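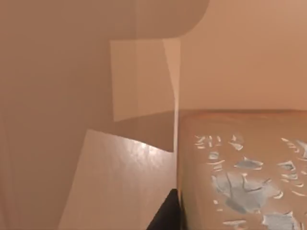 Sun 9 January. Second coat of limewash on the test wall in the back room at Dillisau. I mixed 2 litres from the Lovine putty with the raw sienna at 40 grams, same as the first coat, and strained it twice through stocking. The colour in the bucket is always far too dark and I still flinch every time I put it on. What I'm after is the light peach going to tan that the big panel has, tan towards the bottom left, with hardly any mark on the surface. The first coat dried patchy near the skirting and too pink everywhere else.

Dampened the wall at 8, again just before brushing. Worked in crosses with the wide block brush, top down, and kept a wet edge until the corner by the window, where I had to stop and answer the door. There's a lap line there now. Might go with the third coat, might not.

Pirmin Berchtold reckons the casein is doing more harm than good on this plaster and wants a strip done without it. Fair enough. I've taped off 600 mm at the left end for him. He also thinks the sienna should be soaked overnight — I only gave it an hour.

Rub test on coat one: slight chalking on a dark cloth, less than the July batch. The old Drernell distemper under the window still bleeds yellow. Scrape it back properly before doing anything else there.

Putty tub was 299 g short against the label. Write to Bhattacharjee about it.

To do: soak pigment tonight, wash block brush, colour card for coat two once it's dry. Leave the heater off.

Last updated: Monday morning, lap line still there

Comments

tessk: Mist the lap line and go over it with very thin wash. Worked on my laundry wall.

P. Berchtold: Overnight soak, please. And skimmed milk next time if you must have casein.

oldlimehand: Which sienna? Mine goes pink as well.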